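Knitting group moves to Imonville library after hall closure
September 2025
By Rukhsana Abbasi

A weekly knitting and mending group has found a new home at Imonville library, six months after its old hall shut for roof repairs.

The group met in members' front rooms from March until last week. It will now have the upstairs reading room on weekday evenings, with free use of the tables and kettle. The library has also set aside a cupboard for wool and spare needles.

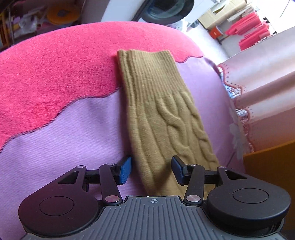

COMMUNITY

Members have raised £2598 so far towards running costs, most of it from a summer stall selling socks, hats and baby blankets. A further £674 came from the sale of donated wool. The money will pay for insurance, a second sewing machine and bus fares for older members.

The group also mends clothes brought in by the public. It repaired 204 items last year, mainly jumpers with worn elbows and coats with broken zips. There is no set charge, though people are asked to bring clothes in clean and to leave a name and phone number.

Beginners can join at any time. Wool and needles are lent for the first month. Sock knitting will be taught in a separate course of six evenings, starting with a plain ribbed cuff and moving on to cables. Places on the course must be booked at the library desk.
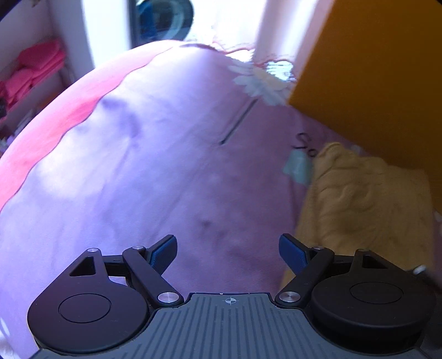

Bedspread on a bed.

The old hall is not expected to reopen before next spring.

Contact the newsdesk | © Imonville News | Back to top

We use cookies to improve this site. Accept | Manage settings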